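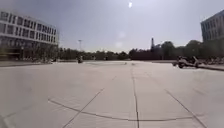
How thick does a concrete slab need to be for an open plaza?

It depends on what will drive over it. A slab meant only for people on foot and bicycles can be thinner than one that has to carry delivery vans or a fire truck, and the base under it matters as much as the slab itself. The Grumari slab is made in two thicknesses, 8 cm for foot and bicycle areas and 17 cm for areas open to vehicles.

Grumari large-format paving slab

Grumari is a square concrete slab for plazas, campus grounds, station forecourts and other wide open surfaces. Each slab measures 100 x 100 cm. It is cast in pale gray as standard, with the color running through the full depth, so a chip or a worn corner shows the same gray as the surface.

The large size gives a calm surface with few joints. On a plaza between tall buildings, small pavers can look busy from the upper floors. Large slabs read as a simple grid, and the thin joint lines stay visible from a distance.

Product details

Size: 100 x 100 cm
Thickness: 8 cm or 17 cm
Standard color: pale gray
Other colors: sand, mid gray, charcoal (made to order)
Surface: lightly blasted or brushed
Edges: square, with a very small chamfer
Joint filler: fine crushed stone or Barreto jointing mortar

Surface finish

The lightly blasted finish is the one most customers order. It has a fine, even grain that gives grip underfoot, and it cuts down on glare. Glare is worth thinking about on any open site with little shade. A smooth pale slab facing a low sun can be hard on the eyes, and people crossing it will squint.

The brushed finish has a faint direction to it. Lay all slabs with the brushing running the same way, or turn every second slab for a checkered effect that shows mainly in slanting light.

Laying

The 8 cm slab is laid on a bed of Grumix, our premixed bedding layer, over compacted stone. The 17 cm slab needs a bound base, and we ask for a drawing of the build-up before we confirm the order. Slabs of this size are set with a vacuum lifter. Do not use bars to move them into place, as this breaks the edges.

Leave an open joint between slabs and fill it the same day. Movement joints are needed along building fronts and around fixed items such as mast foundations, drain channels and tree pits. Cut slabs should be no narrower than half a slab. If the grid meets a building at an angle, start from the middle of the open area and let the cuts fall along the facade, where a recessed ground floor will often keep them in shadow.

Slope and drainage

A wide plaza looks flat but should never be built flat. Plan the fall toward line drains before settling the slab grid, and line the drains up with a joint. Moving a drain by half a slab on paper is easy - moving it on site is not.

Bicycle racks and light masts

Racks can be bolted straight into the 17 cm slab. For the 8 cm slab, fix racks to a footing below the surface. We can supply slabs with holes already cored, at the positions shown on your plan. For light masts, order the two-part collar slab, which fits around the pole and can be lifted out for access to the cables.

Care

Sweep as needed. Wash with water and a mild cleaner in spring and fall. Near trees, clear leaves before they break down, as they can leave brown marks on pale concrete. Most of these marks fade on their own over a season. Do not use road salt in the first winter after laying. Sand or fine grit is fine.

Ordering

Slabs are made at our Nalstead yard. The smallest order for standard pale gray is 100 slabs. Colors made to order take longer, and orders for delivery before the yard closes in December should be placed early.

Sample pieces are free and show both finishes. Color varies slightly between batches, so take slabs from several pallets at once when laying a large area.

For questions about layout and base design, ask for Zineb Shehata. For samples and prices, ask for Amr Bensaid at the sales desk.

Page updated 22 October 2026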